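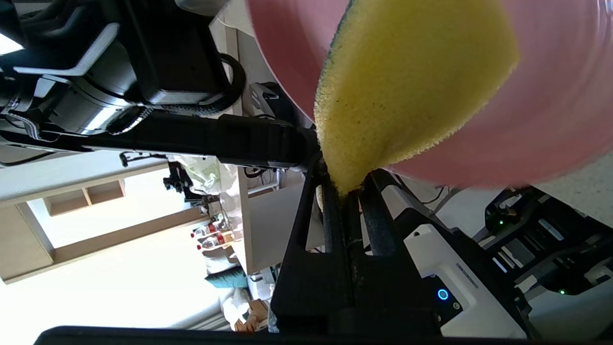 Okay, week 8, and we're finally on the transfer budget in our management sim (the part most of you signed up for, I know!). Before anyone goes shopping, remember that wages and fees come out of two separate pots and the slider between them only moves so far. I think of a budget like a yellow sponge, the kind with a thin scouring layer along one side: most of it is the soft bulk you can squeeze, and then there's a thin strip that doesn't give at all. Your signed contracts are the strip.

My own save is with Hostwood, second tier, and I started with 338 a week free in wages (in thousands, the game drops the zeros). I blew most of it on one striker, Thongsuk, and by December I couldn't renew anybody. Lovely player, terrible decision.

Things to try before next time:

- Open the squad screen and sort by contract expiry, then by wage.
- Offer one player a lower wage with a bigger appearance fee and write down what the agent says back.
- Loan out 2 players you never pick. Ask for the full wage first, then haggle.

Jana Kuhlmann asked about sell-on clauses. Yes, they count! I sold a kid to Jekmont with no clause at all, then watched them move him to Previs for a silly fee, and I'm still sore about it. We'll do clauses properly after the scouting unit. Bring your save file and your notes on the agent.

Print this page
E-mail this page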